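Rule Eleven

The rule that gave Naomi Rugemalira the most trouble was number eleven: the operator keeps both hands off the table while the arm is live. It took up one line in the Bondlow handbook. She had signed under it on 3rd June, her first morning, along with everyone else on the bench.

By December she had broken it twice. Both times she reached in to turn a piece of toy fruit that had rolled the wrong way, and both times the arm was standing still. She wrote neither one down.

The job was basket work. The arm picked up produce, put it in the basket, and went home. Then someone pressed stop, waited for the light on the panel, set the table again, and pressed start. The stop and the wait added 20 seconds to every run. Bondlow wanted 300 runs before the people from Etell came to read the logs, and Naomi had done the math on the back of a glove box.

She set out the apple, the pale-stalked green vegetable, the long orange fruit and the purple thing that none of them could name. She moved the basket closer to the right side, because the handles had been catching. She pressed start.
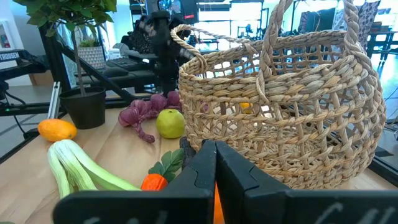
Rehema Kashindye thought the rule was written badly. It said hands, she pointed out, and a sleeve wasn't a hand, and neither was a lanyard or a ponytail. At Mrema they had written "no part of the person and nothing the person is wearing," and they had written it after a bad afternoon.

"What happened?" Naomi asked.

"A lanyard happened."

Naomi looked down at her own. She took it off and put it in her pocket.

"You've reached in," Rehema said. She had the log open on her knee. "Run 1,664. There's no stop between that one and the next, and the apple moved."

"The arm wasn't doing anything."

"It was live."

"It was waiting."

"Waiting is live. Put that in too, if you like. They could use the sentence."

Naomi pressed stop and watched the panel until the light changed. Then she pulled the log over and found the line. In the box marked Deviation she wrote: operator reached in, arm live, no contact. She put her initials after it. There was another one, she said, from before that, and she would have to look for it.

Rehema slid the chair over so she could sit down.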